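3.2 Glove use and skin complaints

Workers at the two Murside sites filled in the same short form at the start of the study and again in May. The form asked how many hours a day they wore gloves, how often they changed to a fresh pair, and whether they had noticed itching, redness or cracked skin on the hands. Of the 712 forms handed out at the start, 53 came back blank and were left out.

Most complaints came from the packing hall at Leka, where gloves stayed on through most of the shift. Workers at Drandeck took them off more often - mainly to fill in paper records - and reported fewer problems. Type of glove mattered less than we expected. Tsang (I-hsuan Tsang, unpublished notes) found the same at the Fladosmont plant, although that group was small and all of its members worked nights.

We did not ask about hand washing at home, and several workers wrote in the margin that we should have. Some 16 people also named hand cream as a cause of itching. These answers were kept in the totals but are not treated separately. Fig. 2 shows a light beige glove in use.

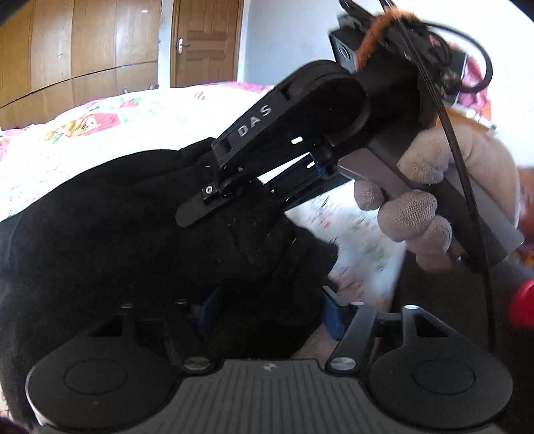 Fig. 2. Gloved hand gripping a black hand-held device.

Did workers who changed gloves more often report fewer skin complaints?
At Leka they did, but the difference was small and disappeared once hours of wear were taken into account.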